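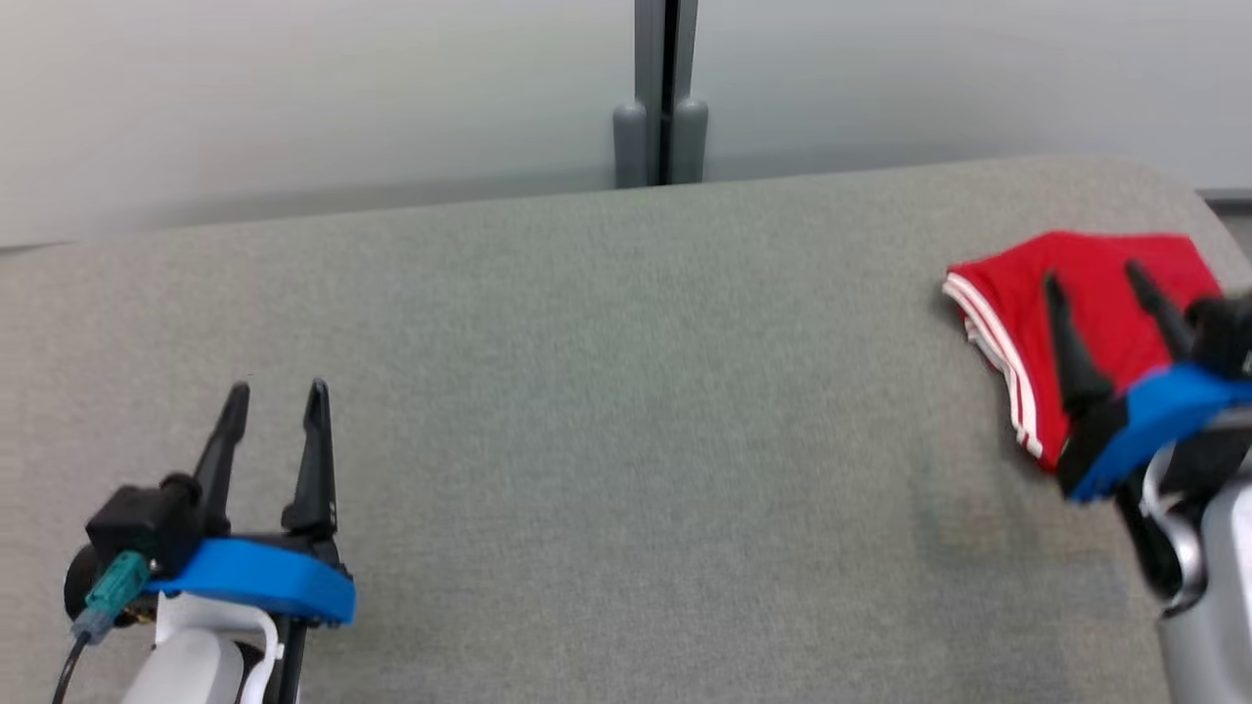
A two-armed policy will run fine for most of an afternoon and then freeze with one hand shut on the work and the other waiting politely for something to happen. Usually the network gets the blame. Before you retrain anything, look at who is allowed to talk to the hands and when. The case I'll use all the way through is cloth handling: right gripper closed on a folded red cloth with a white striped trim, left gripper open, a lot of plain gray fabric between them. A perfectly ordinary state to be in. It is also the state in which our old control loop managed to be wrong in two separate ways, and it took me most of July to admit that both were mine.

This page covers splitting the gripper commands from the arm commands, setting up a hold state for each hand, and testing the result without shredding anything. It assumes you already have a policy that puts out action chunks and a driver that accepts joint targets. I'll use the names from our own stack: Ikmont is the process that runs the policy, Wetcombe is the low-level controller, and Rustham is the log viewer. Yours will be called something else, probably something more sensible.

Before you start

You need a build of Wetcombe with the per-hand command topics turned on. If your config still has a single line that says hands: joint, you have the old one. Update it, restart, and check that the port comes up as 2224. If it comes up as anything else, an earlier copy is still running somewhere and is quietly holding the motors. Find it and stop it. I have debugged a whole evening's worth of "new" behavior that belonged to the old process.

Step 1. Look at what the policy is really sending

Turn off the smoothing filter. I know, it makes the plots look nice. That's the trouble with it.

Record one episode and open it in Rustham. Put the left and right gripper commands on one plot and the measured finger openings on another. Ignore the arms for now. Commands that wobble near the closing threshold are what you're hunting. A policy trained on people's demonstrations has seen a lot of indecision, and it has learned it faithfully.

On soft material the measured opening is a poor witness. A hand holding one layer of thin cloth reads almost the same as a hand holding nothing. Folded cloth reads a bit wider, until it squashes. So don't use the opening alone to decide whether a grasp happened. Plot motor current underneath it and read them together.

Step 2. Give each hand its own state

The old loop had one variable, grasping, shared by both hands. Whoever wrote it had one arm at the time and a cheerful view of the future. (It was me.) With two arms, the right hand would close, the flag would go true, and the left hand would decide it had already done its job.

Replace it with a small state machine per hand. Four states are plenty:

open
closing
holding
releasing

Then in the hand config:

left.state = open
right.state = open
close_threshold = 0.35
open_threshold = 0.60
confirm_ticks = 5

The gap between the two thresholds is what stops the chatter. A command has to drop below the lower one to start closing and climb above the upper one to start releasing. Anything in the middle leaves the hand as it is. confirm_ticks is how many control ticks in a row a command must stay past the line before the state changes. Go lower and the wobble gets back in. Go a lot higher and your robot acquires the reflexes of a parking attendant.

These numbers suit our hands, where 0 is fully closed and 1 is fully open. If your driver counts the other way, flip them. Check this with your eyes, at low force, before you trust the documentation.

Step 3. Let an idle hand be idle

The second bug was a timeout. Ikmont had a rule that if either hand failed to change state within 2 seconds, the task was stuck and the policy should be reset. Fine for picking up blocks. For cloth it's a disaster: one hand may hold a corner for ages while the other goes looking for its partner, and a reset in the middle throws away the chunk history and sometimes opens the hand that was doing the useful work.

Take the hand states out of the timeout altogether. Watch task progress instead, however you measure it. We compare the cloth mask from the head camera against an earlier one and only complain when neither the mask nor the arms have moved for a while. The mask comes from a segmentation model called Lazăr, which is very good on strongly colored cloth over gray and much less sure of itself on gray cloth over gray. So are most of us.

One more thing here. On a reset, don't send the default pose to the hands. Send the last held state. The default pose is open.

Step 4. Merge the chunks without merging the grip

If you blend overlapping action chunks, blend the arm joints only. Averaging a "close" and an "open" gives you a half-open hand, a position that no demonstrator ever wanted. Take the gripper value from the newest chunk and pass it straight to the state machine.

In Ikmont that is:

blend.arms = linear
blend.hands = newest

Step 5. Test it in this order

Run with the motors off and replay a recorded episode. Every state change in the log should match something you would have done yourself.

Run with motors on at reduced force and no cloth. Expect false grasps here. Note the current at which they happen and put your grasp limit above it.

Then put the cloth down and run the full task. Keep a hand on the stop button and keep the other one out of the workspace.

If the right hand lets go early, look at open_threshold first. If the left hand never moves, search the code for leftover uses of the shared flag. I found more than 2 of them, one in a file whose only comment was "temporary."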